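Cavov Leadership Habits Corpus

README

Cavov is a collection of short written reflections on leadership habits, with labels that say which habit each passage is about. It was put together by Satish Kanaujia and Lalit Goel out of material from the Nedetti mentoring program, where supervisors and new managers write a page or so each week about how they handled something at work. This file describes what is in the release, how the labels were made and what the data should not be used for.

What is in the release

passages.csv holds the text itself, one reflection per row, with a passage ID, a writer ID and the program week.

labels.csv holds the habit labels. A passage can have more than one label, in which case it takes up more than one row.

prompts.txt lists the weekly prompts in the order they were given. Prompts were reworded between cohorts, and both wordings are kept.

guide.txt is the labeling guide the readers worked from. Read it before you use the labels. Several of the category names mean something narrower than they do in everyday speech.

splits.csv assigns each writer to train or test. The split is 80 percent of writers for training and the rest for testing. All passages by the same writer stay on the same side.

Where the text came from

Nedetti runs as a ten-week course. Participants are people who have started managing others within the past two years, mostly in warehousing, food service, clinics and local government offices. Each week they get a prompt on Friday and send back a reflection before the next session. Typical prompts ask about a decision that was put off, a time the writer kept going with something unpopular, or a conversation they would handle differently now.

Writers were asked at the end of the course whether their reflections could be included. Passages from anyone who said no, or who did not answer, were removed before labeling began. Writers could also agree to the release of some weeks and hold back others, so gaps in the week numbers are expected and are not errors.

The labels

The habits follow the Gauthier outline used in the course: persistence, follow-through, candor, restraint, preparation, and giving credit. A seventh label, "none," is used when a passage describes an event without saying much about how the writer acted.

Persistence and follow-through are the pair most often confused. The guide treats persistence as continuing against resistance or discouragement, and follow-through as finishing what was promised, with or without any resistance. A manager who calls back an employee on the day she said she would is showing follow-through. A manager who asks for the same repair budget again after two refusals is showing persistence. If both are clearly present, both labels are given.

Restraint covers holding back a reaction, a comment or a correction. It does not cover avoiding a problem. Readers were told to look for some sign in the text that the writer chose to wait.

Candor is used for plain statements made to another person. Being frank in the reflection itself does not count.

How labeling was done

Each passage was read by 3 readers working separately. A label was kept if at least 2 of them gave it. Passages where no label reached that point went to Lalit Goel, who either assigned a label or marked the passage "unsettled." Unsettled passages are in passages.csv but have no row in labels.csv.

Readers could not see the writer ID or the week while labeling. They could see the prompt. We went back and forth on this and decided that many reflections make little sense without it, as people often begin by answering a question they never restate. The cost is that a prompt about persistence probably pulled readers toward the persistence label. Anyone training a classifier should check results within each prompt as well as overall. 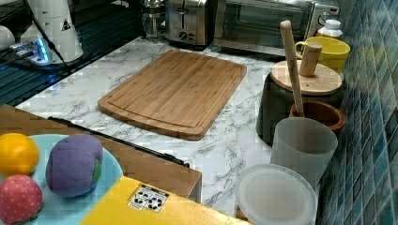

Cleaning and privacy

Names of people, employers and towns were replaced with bracketed tags such as [COWORKER] and [TOWN]. Job titles were kept unless the title alone would point to one person. Satish Kanaujia read every passage after the automatic replacement and fixed what it had missed, mainly nicknames and the names of small departments.

Spelling and grammar were left as written. Line breaks were removed, and runs of spaces were reduced to one. Greetings and sign-offs addressed to the mentor were cut. Passages shorter than 10 words after cleaning were dropped.

Quotations from books and speeches were replaced with [QUOTE]. Some writers leaned on them heavily, and in early tests a model learned to treat any well-known saying as a sign of persistence.

Suggested uses

The corpus was made for studying how new managers describe their own conduct, and for testing simple text classifiers on subjective categories. It has also been useful in mentor training, where a group reads the same passage and compares labels before looking at ours.

Uses to avoid

Do not use the labels to score, rank or screen people. They describe one page of writing on one day, and a passage without the candor label says nothing about whether its writer is candid. The writers agreed to research and teaching use only. Hiring and promotion tools fall outside that agreement.

Known problems

Writers tended to pick events that ended well. Failures appear mostly in the later weeks, once people knew their mentors better.

Giving credit is the rarest label, and the test portion is thin. Report it separately or leave it out.

Some writers used a translation tool. We did not record who did, and the phrasing in those passages can be noticeably flat.

The February cohort received the week 3 prompt twice by mistake. Both sets of answers are included under week 3, so a few writers have two rows for that week.

Loading the files

All files are UTF-8 text. The CSV files use commas, with double quotes around any field that contains one. Join passages.csv to labels.csv on passage_id, and use a left join if you want to keep the unsettled passages. Join splits.csv on writer_id.

Access and corrections

The release is hosted on Unomport under the project name Cavov. Access is by request, with a short form asking for the purpose of the work. To report a name or other detail that should have been removed, open a request marked "privacy" and give the passage ID only. Please don't paste the text. Disagreements over labels can be sent the same way, marked "label," and will be looked at when the next version is prepared. Writers who want a passage withdrawn should write to their Nedetti mentor, who will pass it on.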